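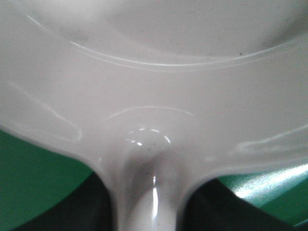 Home shop tips for mountain bikers, stage race edition

Race in 6 days, bike still filthy. Been there. Most of this can be done in the kitchen or garage in one evening if you don't stop to look at your phone. Stuff I do before the Wakodton and pretty much any multi-day ride.

Wash first, everything else after. Bucket, warm water, squirt of dish soap. Soft brush for the frame, stiff old one for the drivetrain. Never swap them. Mark the dirty one with tape. Hose on low, and keep it off the hubs and bottom bracket. Dry with an old T-shirt, then bounce the bike a few times to shake water out of the bolts.

Chain. Degrease, rinse, dry completely. Overnight is best. One drop of lube per roller on the inside, spin it backward for a minute, wipe the outside till the rag comes up almost clean. If your chain looks wet you used too much. Check wear while you're at it. A checker costs less than a cassette, ask me how I know.

Sealant. Shake the bottle way longer than seems necessary, the good bits sit at the bottom. Valve at 4 o'clock when you pull the core so it doesn't spit on you. Dried sealant on the floor: let it go rubbery and peel it, don't smear it around wet. On carpet, sorry.

Clogged valve core? Soak in hot water, pick the gunk off with a toothpick. Or just buy a bag of spares and tape two under the saddle.

Brake pads that squeal. Pads out, rub them lightly on fine sandpaper laid flat on the bench. Rotor gets isopropyl on a clean paper towel. Clean meaning brand new off the roll, not the one you just had the chain lube on. If oil has soaked in, toss the pads. People bake them in the oven, please don't, you eat out of that thing.

Muddy kit. Rinse in the tub or outside before it goes anywhere near the washer. Zip everything up. Cold wash, no softener, it wrecks the stretch and the padding gets weird. Grass and clay stains get a paste of baking soda and water, leave it 23 minutes (that's one episode of whatever) and scrub with a nailbrush. Hang it inside out, padding to the air.

Shoes: pull the insoles, stuff with newspaper, change the paper after an hour. Not on the heater. Glue lets go.

Bottles that smell like a swamp. Spoon of baking soda, splash of white vinegar, let it fizz with the lid OFF, then rinse. Pull the nozzle apart if it comes apart. Store them open. Hydration bladder goes in the freezer once it's drained, keeps the mold from getting going.

Rice cakes for the pocket. 200 grams of sushi rice, cooked a little too soft. Stir in salt, some brown sugar, a scrambled egg if you like that. Press into a lined pan, chill, cut, wrap in foil. They keep two days in a cooler. By day three of the Wemirton mine were not good and I ate them anyway.

Drink mix: pre-bag one bottle's worth per sandwich bag and write the day on it with a marker. Way quicker at 5 a.m. than hunting for a scoop.

Packing the box. Pipe insulation on the tubes, cut with kitchen scissors. Spacer between the fork legs and another in the brake calipers so the pistons don't close up. Small parts in one zip bag, and tape the bag to the frame so it can't wander off. Take a picture of your saddle height before you drop the post, or wrap a bit of electrical tape round it at the line. I drove 302 miles once to find out I'd done niether.

Bring: chain links, hanger, spare cleat bolts, zip ties, the tiny tube of grease, a rag. Two rags.

More on tubeless plugs when I get back from Olmedo.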